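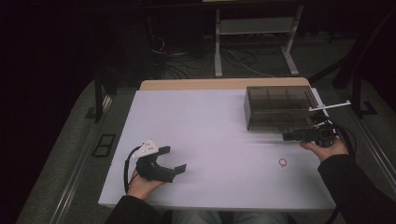 Smoke-tinted compartment box at the back corner of a white-topped table

Divusell compartment box, smoke tint
Sold by Urow — desk and workroom storage

A see-through storage box with thin inner partitions, made for the small things that end up loose in a drawer. The walls are clear plastic with a brownish-grey tint, so you can tell which section is in use before you reach in, and the contents don't shout across the room the way they do in plain clear plastic.

We stock it for people who work at a table and want their bits within reach: sewing clips, pen refills, memory cards, tea bags, screws sorted by length. It also does well in a bathroom cabinet. It is not sold as food storage and has no lid.

Details

Item code: 2625
Colour: smoke (tinted clear)
Weight empty: 945 g
Partitions: fixed
Feet: 4, clear rubber, supplied loose in a small bag
Use: indoors, out of direct sun
Pack: sold singly or in a pack of 2

The feet are self-adhesive. Wipe the underside with a dry cloth first and leave the box upright overnight before you load it. On a painted or oiled top we would always fit them.

Choosing a spot

The tint looks different depending on what is under it. On a dark desk the box goes close to brown and the partitions are hard to pick out. On a pale top it reads as a soft grey-brown and the straight edges show up well.
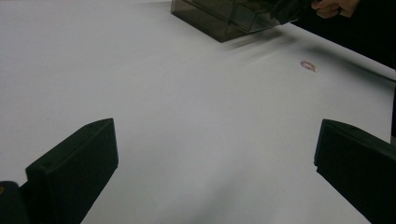
Smoke tint against a pale, matt tabletop

Most customers put the box towards the back of the table and keep the front clear for work. If you write or cut fabric, leave a forearm's depth between the box and the front edge. On a shelf, choose one below eye level, as you fill and empty the sections from the top.

The table

The table shown at the top of the page is the Bonolholm worktable in white, with the light wood strip along the back edge. The top is matt and does not throw much glare from a ceiling lamp. It marks less than gloss but will hold on to ink if you leave it, so keep a damp cloth handy. The Bonolholm has its own page, with sizes and leg options, and is delivered separately from small storage.
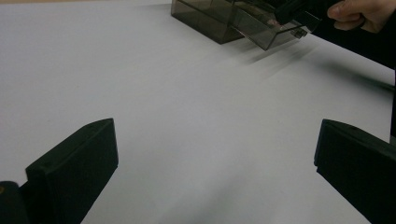

White tabletop, matt finish

Cleaning

Empty the box and wash it by hand in lukewarm water with a little washing-up liquid. Use a soft brush along the partitions, where dust gathers. Do not use glass cleaner, spirit or anything gritty — the tint is in the plastic and won't wash out, but the surface will go cloudy. Not suitable for the dishwasher.

Fine scratches can be eased with a plastic polish. Try it on the base first.

Customer notes

"I use mine for buttons and bobbins. The partitions are thin, so you don't lose much room to them. I would have liked a lid." Lutfa Saha

"Bought the pack of 2 and put them side by side. Same shade on both, which I can't say for the last set I had from elsewhere." Wyn Gough

"Heavier than I expected. Stays put." Benedetta Bortolotti

Delivery and returns

Boxes go out in card sleeves, and the sleeve can be kept for storage. Orders placed before 2 pm leave the same working day. Returns are accepted if the feet have not been stuck on. If a partition arrives cracked, send a photograph to Rosario Grasso at the Urow order desk with your order number and we will replace the box.

The Vitale drawer tray in the same tint is out of stock until September.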